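Lulora teaches two-handed robots to take a second look before they let go

FOR IMMEDIATE RELEASE — November

Contact: Bianka Pálfi, Lulora research group, Wakport

I've been itching to write this one up, so thank you for reading! I'm Bianka Pálfi, and my group at Lulora in Wakport is releasing a new training method for two-armed robots this month. We call it Sedotport, after the ferry stop where Leena Koskela and I sketched the first version on the back of a timetable. The paper, the code and all of our practice recordings go up together, and anyone can download them.

The problem we picked sounds small. You want a robot to put something soft on a plate and then leave it alone. A hard block is easy enough, because a block stays the shape it was when you grabbed it. Soft things squash and roll and flop over the rim. A robot that learned from one good drop will repeat that same drop forever, even when the thing in its hand has folded into a completely different shape.

Most systems like ours learn by copying people. A person guides the arms through a task, the robot records what the arms did and what the cameras saw, and a model learns to match the two. We do that too. What we changed is what happens in the moment just before release. Sedotport makes the robot guess how the object will sit once the fingers open, and it makes that guess separately from each camera. If the guesses agree, the fingers open. If they don't, the arm holds on, shifts its grip or its angle a little, and guesses again.

The wrist cameras matter a lot here. They swing around, they blur, and half the time they're looking at the ceiling (my first reaction to the wrist footage was that we should throw it out). Leena talked me out of that, and I'm glad she did. The view from up top is calm and tidy, but a hand can hide most of what it's holding. The wrist views are messy, and they catch edges and folds that the top view misses.

A soft item and a lavender dish, from the wrists and from up top: 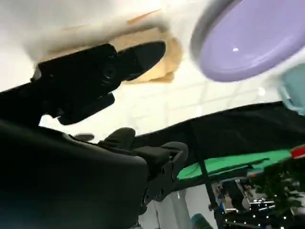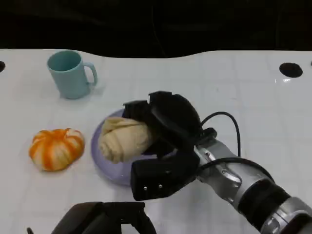
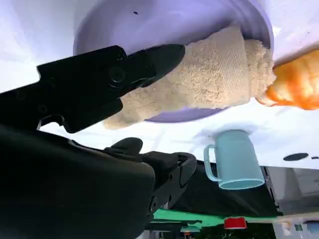
We collected 1,046 practice runs for the paper, all of them guided by people in our own lab. Then we held back 283 for checking the robot's guesses and trained on the rest. I should say that the held-back runs were chosen before we trained anything, and the list is in the download so you can see exactly which ones they were.

For the live test we ran 164 placements with Sedotport switched on, and 3 ended with the item on the floor. I wish I could tell you those three had something in common. Leena has watched them more times than is good for anyone, and her best idea is that the robot ran out of patience — we cap the number of second guesses, and after the last one it opens its fingers no matter what. We're trying a gentler rule now, where it sets the item back on the table and starts over.

"People ask me why we don't just buy a better camera," says Leena Koskela, who wrote the part of the software that compares the guesses. "A better camera still has a hand in front of it. I'd much sooner have several so-so views and a robot that notices when they disagree."

A few things Sedotport doesn't do yet. It's slow, and on a bad day you can go and refill your coffee while it makes up its mind. It has only been tried on tabletop jobs with everyday household shapes and toy food. It also doesn't know anything about weight, so a heavy wet cloth and a light dry one look the same to it until the arm starts lifting. We'd love help with that last part, and if your lab has touch sensors and some spare time, please write to me!

The work was paid for by Lulora, with extra support from the Acuña fund for open robotics. The fund asked that everything be free to reuse, which suited us fine. You'll find the recordings sorted by task, with the failed runs left in and marked as failures. Please use those too, we learned more from them than I expected.

We're also opening the lab for short visits through the end of November. Mornings are best, from 10 until noon, when the arms are running and one of us can talk. Reporters and teachers are both welcome, and classes can come if you let us know the group size ahead of time.

To set up a visit, ask for the paper or request an interview with Leena or me, contact the Lulora press desk in Wakport and put "Sedotport" in the subject line.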